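ハンドグリッパー作業基準 第7回検討会 議事録

開催時期:5月 13時30分~15時40分
場所:Kanolach 本館 2階会議室(一部オンライン)
出席:Zerouali(議長)、Zaki(書記)、評価班、収集班、安全管理担当
欠席:Wirar 保守窓口(書面回答あり)
配布資料:基準書改訂案、収集班不備一覧、Wirar 書面回答

1.前回議事録の確認
前回議事録を修正1件のうえ承認した。修正箇所は第4項の「指先部品」で、「軟質指先」に改める。以後、基準書本文、点検票、教育資料の用語もこれに統一する。

2.不備一覧の報告(収集班)
対象期間中に登録された作業記録は3,542件である。再確認の対象となった記録を原因別に整理し、次の区分で報告があった。
(1)把持開始時に指が全開位置にない
(2)対象物が開始位置から外れている
(3)作業者の手または袖が作業範囲に入っている
(4)終了姿勢の保持時間が不足している
(1)と(4)で大半を占める。(4)は作業者ごとの偏りが大きく、手順書の「しばらく静止する」という表現が原因との指摘があった。Zerouali より、時間を数値で規定しない項目は監査で判定できないため、改訂案では必ず数値または合否の条件を置くよう指示があった。

3.改訂案の審議
3.1 始業点検(第5条)
点検項目を以下のとおりとする。
・軟質指先の亀裂、剥離、汚れの有無
・リンク部ねじの緩みの有無(目視および指触)
・左右の指の開閉動作の同期
・レンズ面の汚れの有無
・記録装置の時刻合わせ
ねじの増し締めを作業者が行うことの可否について質疑があった。Wirar の書面回答では、内側の回転軸のねじは締付けトルクの管理が必要であり、現場での増し締めは推奨しないとのことである。これを受け、緩みを認めた場合は使用を中止し、保守担当に引き渡すこととした。外側のねじも同じ扱いとする。評価班から、交換機がない拠点では作業が止まるとの意見があり、予備機の配置を別途検討する。

3.2 把持動作(第6条)
原案の「対象物を両指で均等に把持する」を、「両側の軟質指先が対象物に接触したことを確認してから持ち上げる」に改める。片側の指先だけが先に触れる状態は接近動作の途中で通常生じるものであり、それ自体は不備として扱わない。ただし、片側接触のまま対象物を押して移動させた場合は、押し動作として区分し、把持の記録に含めない。
円筒形の容器については、蓋ではなく胴部を把持する。蓋を回す作業は別の作業区分とし、本条の対象外とする。
ラベル上を把持することの可否は、滑りの程度が材質により異なるため今回は規定しない。

3.3 作業環境(第7条)
住宅環境での収集では、背景の物品を過度に片付けないことを原則とする。一方、対象物から指先までの経路は確保する。評価班は経路の幅を数値で定めるよう求めたが、収集班から、対象物の大きさにより必要幅が変わるとの反論があった。協議の結果、「指を全開にした状態で周囲の物品に触れずに接近できること」を合格条件とする。 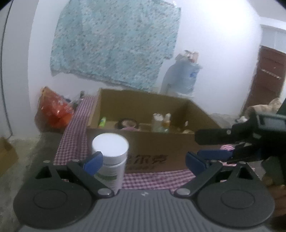
敷物を用いる場合は、端部のたるみと折れを作業前に確認する。指先が布を巻き込むと、対象物が転倒するほか、把持の判定にも影響する。敷物の固定方法は拠点ごとに定めてよいが、粘着材を使用するときは、撤去後の跡について設置先の承諾を得ることとする。
個人名、住所、連絡先が読み取れる物品は、作業開始前に範囲外へ移す。商品表示や外装の印刷はこの限りでない。Zaki より、外国語表記の物品について判断できる者が拠点にいない場合の扱いを明記すべきとの意見があり、「判断できない場合は移動する」を追記した。

3.4 終了姿勢(第8条)
対象物を離した後、指を全開にし、2秒間静止して記録を終了する。静止中に対象物が転がった場合も記録は続け、備考欄に区分を記入する。記録をやり直すときは、元の記録を削除せず、無効の印を付して残す。

4.教育および資格
新規作業者には座学と実技を課す。実技の合格基準は、確認者による採点で80点以上とする。不合格者の再受験は同日中には行わない。既存の作業者に対する経過措置について、Ntuli 拠点から免除の要望が出ていたが、第6条の区分が変わるため免除は認めず、差分教育のみ実施することで了承された。Rurnberg 拠点の確認者は現在選任中であり、選任までは本館の確認者が兼務する。

5.決定事項
・第5条、第6条、第8条は本日の修正を反映して承認する。
・第7条は合格条件の文言を承認し、敷物の固定に関する記載例を付録に追加する。
・点検票は新様式に切り替え、旧様式の残部は使用しない。

6.宿題事項
・予備機の必要台数の算出(収集班)
・ラベル材質別の滑り確認方法の案(評価班)
・外側ねじの締付け管理値について Wirar へ再照会(安全管理担当)
・用語統一後の全文確認(Zaki)

7.次回
日程は書記が調整のうえ通知する。議題は付録の記載例、予備機配置、および第9条(清掃と保管)とする。

以上
記録:Zaki 確認:Zerouali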